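Jodach Opens Shared Tea Room on Second Floor of the Alemneh Building

For release in July

Jodach, the shared workspace company, is opening a tea corner for tenants on the second floor of the Alemneh building. It is set up in the open room next to the Norau meeting suite and will be available to everyone with a desk or an office in the building at no added charge.

The company has 478 members across its floors. Until now the only place to make a hot drink was the ground-floor kitchen, which closes at 6 p.m. and is also used by the cafe. In a survey sent to members this spring, a place to make tea upstairs was the most common request, ahead of more phone booths and longer printer hours.

"People were carrying cups up two flights of stairs," said Tsehay Araya, who manages member services for Jodach. "We already had a good room up there. What it needed was a kettle and a table you can stand around without getting in each other's way."

The corner is built around a round table on a pedestal base, placed in the middle of the room so it can be reached from all sides. Jodach chose a stainless steel kettle over a wall-mounted hot water tap. Members who tried both asked for the kettle, mainly for loose-leaf tea and pour-over coffee, and it can be replaced in a day if it wears out.

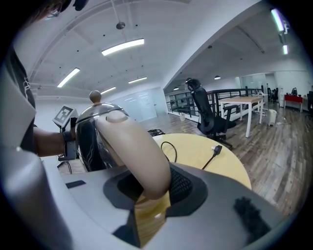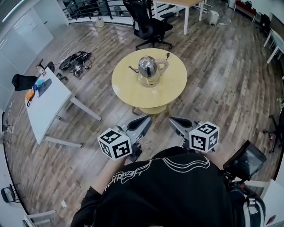
The stainless steel kettle and the round table in the second-floor room at the Alemneh building.

The room keeps its wood-look floor. Office chairs will stay in the room for members who want to sit down with a drink, and desk work is still welcome there during the day.

Jodach has budgeted $600 for the first order of supplies. Black tea, green tea, a caffeine-free blend and ground coffee will come from Prustilach, a local wholesaler, with a new delivery every 5 weeks. Members may bring their own tea and leave it in a labeled tin. Cups are kept in the hallway cabinet and should go back to the ground-floor dishwasher after use.

The tea corner will be open from 7 a.m. to 9 p.m. The room can also be reserved in the evening for small gatherings of up to 20 people. Reservations are made at the front desk or through the member page, and groups are asked to empty the kettle and wipe the table before they leave.

Media contact:
Tsehay Araya
Member Services, Jodach
Front desk, Alemneh building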